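Repair Bench Technician (Part Time), Lekodby Computer Reuse

Location: Flarkell, lower level of the old Ajayi building
Hours: 20 per week, including every Sunday
Reports to: Workshop Manager
Start date: April

Lekodby takes in used office and home computers, repairs the ones worth repairing, and passes them on to households and small groups in the Flarkell area that would otherwise go without. Last year 600 machines went out the door. Most of what we receive comes from offices clearing out their desks, and the rest is dropped off by residents during our Sunday hours.

We are hiring one bench technician to work alongside the two already here. You will spend most of your shift on desktops and a smaller part of it on laptops and monitors. The job is hands-on and fairly repetitive. If you like finding out why a machine won't start and don't mind doing it again with the next one, you will probably get along fine.

What the work involves

Checking in donated computers, giving each one a stock number, and entering it in the log.
Opening desktops, cleaning out dust, and checking fans, cables, memory, and power supplies.
Removing storage drives and handing them to the data desk for wiping. Drives are never wiped at the repair bench.
Testing memory and replacing failed parts from our own stock.
Installing the operating system and the standard set of programs.
Pulling usable parts from machines that can't be repaired, and sorting the remainder for the recycler.
Talking with people at the Sunday drop-off counter and answering basic questions about what we accept.
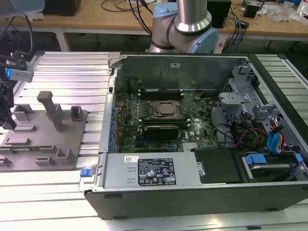 A Dell desktop tower with the side panel off.

A large share of our intake is business desktops, and you should expect to work on Dell towers often. We also see home-built machines in all conditions. You don't need to know every model. You do need to be able to look up a service manual and follow it.

What we need from you

At least one year of experience repairing computers, paid or unpaid. Work you did at home or for a school or club counts, provided you can describe it.
Ability to identify the main parts of a desktop and swap them without help.
Comfort with installing Windows and at least one version of Linux.
Clear written notes. The next person to pick up a machine has only your notes to go on.
Ability to lift 40 pounds and to stand for part of the shift.
Availability on Sunday from 10 a.m.

Helpful, but not required

Soldering experience.
Spanish, spoken well enough for the counter.
Experience with Celtard, the stock system we use. If you haven't used it, we will train you during your first week.
A driver's license, for occasional pickups in the van.

A certificate in computer repair is welcome but won't be weighed above experience. We do not require a college degree for this job, and a high school diploma is not required either.

Schedule

Sunday, 10 a.m. to 6 p.m., with a paid lunch. The remaining 12 hours are worked on two other days, which we will settle with you before you start. We close for two weeks at the end of December, and regular staff are paid for one of them.

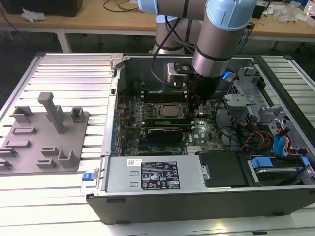 Photo: Lekodby Computer Reuse

Pay and benefits

The pay rate is $22 an hour, reviewed after the first year. You will earn paid sick time and 10 days of paid vacation per year, counted in the length of your usual shift. We cover the bus pass for staff who use one. There is no health plan for part-time positions at this time. Staff may buy one refurbished machine a year for the cost of its parts.

The first 8 weeks are a trial period at full pay. We meet with you halfway through and again at the end.

About the workshop

The workshop is on the lower level and can be reached by elevator from the parking lot side. The heating works well, but the cooling does not, and it gets warm in July and August. Tools, gloves, and wrist straps are provided. Bring your own safety glasses if you need a prescription pair, and we will pay back up to $100 of the cost.

How to apply

Send a resume and a short note to the hiring address on our contact page, with "Bench technician" in the subject line. In the note, tell us about one repair that gave you trouble and how you went about it. Half a page is plenty. You may also leave a paper application at the Sunday counter.

We will invite 5 applicants to a bench visit. It takes two hours and is paid at the regular rate. You will be given a desktop with a fault, a parts shelf, and a blank repair sheet. We read the sheet as closely as we look at the machine, so an unfinished repair with good notes can still do well.

All applicants will hear from us by email, including those not invited to a visit. The position stays open until filled.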